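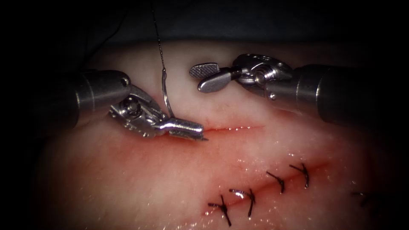
Fig. 1. Pad 7. Lower incision closed, five knots; upper incision open. Needle held at left.

Notebook Home | Entries | Materials | Protocols | Contacts

Suture practice materials, bench notebook
10 January 2021
Entered by: Sorin Obradović

Purpose. To compare the handling of tissue pads from the Gamage batch with those used since June, and to settle the storage arrangements before the Muda sessions resume.

Pads. The present batch comprises 20 pads, of which 13 remain unopened in the cold cabinet. Pad 7 was selected for this entry. Pads are to be brought out one at a time and wiped on the upper surface before any cut is made. The label stays with the tray and must not be pinned to the pad, as pin holes near the margin were mistaken for needle bites in the previous series.

Incisions. Two parallel cuts per pad, the longer one nearest the front. The longer cut on Pad 7 has been closed with five knotted stitches. The shorter cut behind it is to be closed from the left end. Its edges are pinkish-red and show up well against the pale surface, a clear improvement on the June pads, where the cut was hard to find under the front lamp.

Thread and needle. Curved needle, dark thread. Colleagues have asked whether a lighter thread might be substituted. It is my view that the dark thread should be retained for pale pads. The remaining stock is filed under Parnedus, reference 676, second drawer. Please enter withdrawals on the drawer sheet on the same day.

Knots. Tails on the closed row are to be measured before the pad is discarded. The measurement sheet for this batch still has the old column headings; "gap" should be read as the distance between neighbouring stitches, centre to centre, and the heading will be corrected at the next printing.

Lighting. Front lamp only, dark backing cloth in place. The cloth should be brushed after each session. Lint was found on two of the earlier pads and had to be picked off with forceps.

Outstanding.
- Confirm with Gamage whether the next batch will have the same surface finish.
- Transfer the June stitch records to the Flevlow folder.
- Replace the tray lid with the cracked corner.
- Decide whether the second cut should be lengthened to match the first. I am inclined to leave it short for the present series, so that the figures remain comparable.

Pad 7 to be retained in its tray until the tails have been measured and the sheet initialled.

S.O.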